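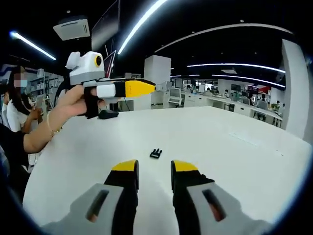 Small black plastic part on the white table.

White desk tops: would you buy one again?
Started by graindust, 15 September 2026
14 replies · 3 shares

graindust wrote:
I have to replace the top on my work desk. The old one is oak veneer and it has lifted along the front where my forearms rest. The shop in Jerkton has the Praltent top in white for $169 and the same top in walnut for a good bit more. The frame stays.

My questions are mainly for people who have had a white top for a few years. Does it yellow? Does it show every mark? I do small repair work at the desk, mostly old radios and clocks, so I like the idea of being able to see a dropped screw. I also drink coffee there and I'm not going to stop.

pallet_nine wrote:
Had a white one for six years. It has not yellowed that I can see, but it's on the north side of the house and gets no direct sun. When I moved my monitor stand in August there was no lighter patch underneath.

It does show marks. Pencil is the worst. Coffee wipes off if you get to it the same day.

ferrylight wrote:
I went the other way, from white to dark, and I would not go back. White next to a window is hard on the eyes. By noon I was squinting at the desk and then at the screen and getting a headache out of it. A big gray desk mat fixed most of it, but then I had paid for a white top and covered it with a mat.

Small parts are easy to find on white if they're dark. If they're clear or silver you're no better off.

graindust wrote:
Window is behind me and to the left. I hadn't thought about glare. What about a matte finish? The shop says the Praltent is "satin," and I don't know how much that helps.

pallet_nine wrote:
Mine is satin. It still reflects a lamp if the lamp is low. Put the lamp up high or off to the side.

Du wrote:
Disagree with ferrylight on the headaches. I have used white benches at work and at home for years with no trouble at all. If you get headaches at noon, your screen is too dim for the room. Turn the screen up or pull the blind.

My complaint about white tops is the edge. The face holds up fine. The edge banding picks up dirt from your sleeves and it does not come out, and the corners chip. Look at the edges in the store before you pay. If there is a visible glue line, leave it there.

ferrylight wrote:
Screen was fine, and the blind was already down half the day. It was the desk. People differ on this, so I'd say borrow a sheet of white poster board and lay it over the old top for a week. Costs next to nothing and then you know.

Du wrote:
Poster board is a lot more matte than any desk top, so it won't tell you much. But sure.

oldcaster wrote:
On cleaning, since it came up. Warm water and dish soap first, always. For pencil use a white eraser. For scuffs from rubber feet I use Prirnent cream on a damp cloth and wipe it off again with plain water.

Do not sand it. I tried 1,000 grit paper on a scratch and ended up with a dull patch bigger than my hand. The scratch had been barely visible. The dull patch can be seen from the door.

Also buy longer than you think. I started with a short one and ended up pushing 2 of them together, and the seam catches everything: crumbs, solder bits, pen caps. One long top is much better if you can get it up the stairs.

pallet_nine wrote:
Seconding the long top. Check the frame will carry it without sagging in the middle, though. Mine needed a steel bar screwed on underneath.

The long white desk, small black thing lying on it:

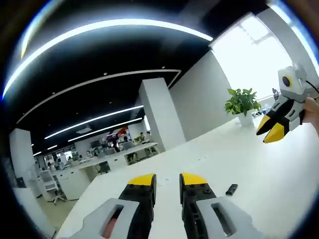
Re: White desk tops: would you buy one again?

graindust wrote:
Thanks. The stairs are OK, it's the turn at the top I need to measure. I'll look at the edge banding on Saturday and ask what length they can order.

Du wrote:
Take a flashlight and look along the edge from one end. Chips show up right away.

ferrylight wrote:
Still saying walnut.

oldcaster wrote:
Walnut shows dust. Every color shows something.

2 people are following this thread · Share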